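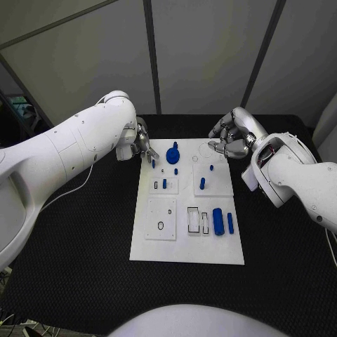 ## Taller compartido: el banco de montaje ya funciona con dos brazos

El proyecto del banco de montaje entra en su segunda fase. Durante la primera se trabajó con un solo brazo y con piezas sueltas encima de la mesa, y el resultado fue irregular: las piezas se desplazaban al menor roce y cada prueba empezaba en un punto distinto. Ahora hay dos brazos con manos de varios dedos, un tablero blanco con alojamientos y un juego de piezas azules para insertar, trasladar y encajar.

El tablero es el cambio que más se nota. Reúne en una misma superficie varios ejercicios: clavijas, cilindros de distinto grosor, una pieza dentada con un vástago corto y huecos rectangulares. Las placas cuadradas se hicieron aparte para poder cambiarlas sin rehacer el conjunto. La versión anterior, que llamábamos Briltus, era de una sola pieza y hubo que tirarla entera cuando un agujero salió con la medida equivocada. La nueva se llama Trurnside y los archivos están en la carpeta común del taller, con las cotas en milímetros y una hoja de cambios.

Las piezas azules se imprimieron aquí, en la máquina del fondo. La tanda completa tardó 11 horas. Los primeros cilindros entraban demasiado justos y se rebajaron 2 décimas; con esa holgura los dedos los colocan sin forzar la muñeca. Quien vaya a imprimir repuestos debe usar el perfil guardado como «Lehner» y no el general del taller, que deja la primera capa más ancha y obliga a lijar.

La alfombrilla negra con relieve se queda puesta de forma permanente. Antes el tablero se apoyaba directamente en la mesa y acababa girado después de unas cuantas pruebas. También se agradece el contraste a la hora de ajustar las cámaras, porque el borde blanco se distingue bien con la luz del techo encendida y con la persiana bajada.

### Resultados hasta ahora

En noviembre se hicieron 80 intentos de la tarea más sencilla, que consiste en coger una clavija y ponerla en su agujero. Salieron bien 58. La mayor parte de los fallos se produjo en el agarre: los dedos se cerraban un poco altos y la pieza se inclinaba al levantarla. Se ha corregido la altura de aproximación en el programa, pero todavía no hemos repetido la serie completa y preferimos no dar una cifra nueva hasta entonces.

La pieza dentada va más retrasada. Cogerla por el vástago no presenta problemas; hacerla bajar recta, sí. De momento una mano la lleva hasta el sitio y la otra espera a un lado. La intención es que la segunda mano sujete la placa mientras la primera empuja, y para eso hay que revisar los límites de giro de los dos codos, que ahora mismo son conservadores.

### Cables

Sigue pendiente ordenar el cableado del suelo junto a la mesa. Los cables blancos de los brazos necesitan holgura para todo el recorrido, así que no sirve con embridarlos cortos. Se ha pedido una canaleta flexible a Lustard y se montará cuando llegue. Mientras tanto, se ruega pasar por el otro lado de la mesa y no dejar mochilas ni cajas en ese rincón.

Conviene además revisar la zona de la muñeca del brazo derecho antes de cada sesión. Basta con mirar que ningún hilo roce con la carcasa al doblar. Si se ve alguno pellizcado, se corta la alimentación, se apunta en el cuaderno y se deja el equipo parado.

### Normas de uso

- El equipo se enciende con la mesa despejada de herramientas.
- La parada de emergencia se prueba al empezar, aunque se haya usado esa misma mañana.
- Con los brazos alimentados no se colocan piezas a mano.
- Al terminar, las piezas azules vuelven a su caja y los brazos quedan en posición de reposo.
- Los cambios en el programa se guardan con una nota breve. «Arreglos varios» no es una nota.

### Qué falta

El siguiente paso son los huecos rectangulares. Las piezas correspondientes están dibujadas, pero falta imprimirlas y decidir si llevan los cantos achaflanados. Con chaflán entran mejor y la prueba resulta menos exigente; se harán las dos variantes y se compararán con el mismo programa.

También hace falta un soporte para guardar las placas que no se usan, ahora apiladas en un cajón. Si alguien tiene recortes de contrachapado que no vaya a utilizar, puede dejarlos en la estantería de material común con una etiqueta que diga «banco».

Las sesiones abiertas siguen siendo por la tarde, a partir de las siete, y la hoja para apuntarse está junto a la puerta. No hace falta saber programar: para medir piezas, imprimir y anotar intentos también se necesita gente.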